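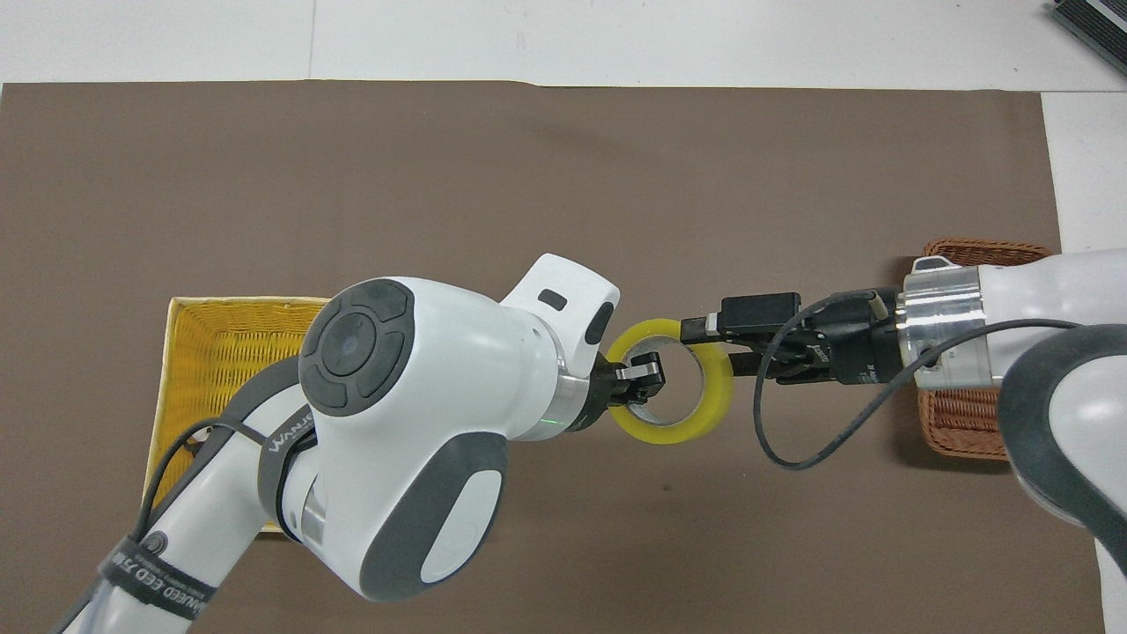
A roll of yellow tape over one of the brown table mats.

Packing and Table Prep Assistant (part-time)
Jundbridge, Domasham site
Posted May 18, 2020

Jundbridge packs and ships small household and stationery orders for shops and for people buying direct. We are looking for two part-time assistants to work at the packing tables in our Domasham building. The job is 20 hours a week, mornings, with a start as soon as we can agree one.

What the work is

You will be given a table and a stack of order sheets at the start of the shift. Each sheet lists what goes in the box, which box to use and how it is to be closed. You pick the items from the shelves behind you, check them against the sheet, wrap anything that can break, and tape and label the box. Finished boxes go on the cart at the end of the row.

Most orders are small. A typical one is a few notebooks, a set of cups, or a basket with something packed inside it. Larger orders for the Tisetti shops come through twice a week and are packed by two people working together.

We use clear yellow tape for direct orders and plain brown paper tape for shop orders. The two are not to be mixed, and a box closed with the wrong one has to be redone. Tape is kept in the drawer under each table. Take a new roll when you need it and put the empty core in the paper bin.

Every table has a mat. Cutting is done on the mat and nowhere else, and the mat is wiped down before you leave. If yours is worn through or curling, tell the shift lead and it will be swapped.

Other duties
– Refilling paper, tape and labels at the tables
– Folding flat boxes for the next shift
– Sorting returned baskets and bins and wiping them clean
– Sweeping the floor along your row
– Helping with the stock count in November

What we ask for

No packing experience is needed. We will show you the work over your first 13 shifts, beginning at a table next to someone who knows it. You should be able to read an order sheet in English, stand for most of a shift with breaks, and lift a packed box from the table to a cart. Stools are available for anyone who wants one. The heaviest boxes are moved with a hand truck.

Careful work matters more to us than speed. There is no hourly box target during training. After that we look at how many orders come back with a packing mistake, and we go over those with you at the end of the month.

You need to be 18 or older and able to get to the building by 7 a.m. The number 2 bus stops at the gate. There is free parking behind the Medve warehouse next door, in the rows marked for us.

Pay and hours

Pay is hourly and goes out every other week. The rate is on the application form, along with the slightly higher rate that applies after training. Shifts run from 7 to 11 with one paid 15-minute break. Extra hours are offered in the fall and early winter, and you are free to turn them down. Aprons and gloves are supplied. Wear closed shoes.

There is a small kitchen with a fridge, a microwave and a sink. Lockers are by the side door. Bring your own padlock.

The building

The packing room is on the ground floor and is heated. It holds some 20 tables, though fewer are in use on most mornings. The radio is on low. If you prefer to work without it, ask for a table at the far end.

How to apply

Pick up a form at the front desk or ask for one by phone, extension 517. Fill in both sides and hand it in at the desk or mail it to the Domasham address, marked for Rosângela Leite. A resume is fine to include but you do not have to have one.

We will call everyone who applies. If we ask you in, the visit takes under an hour. You will see the room, talk with Rosângela and pack two sample orders at a table. You are welcome to ask questions while you do it.

Please tell us on the form if you need a lower table, a different start time or any other change to do the job. Several of our tables can be adjusted.

Applications stay open until both places are filled.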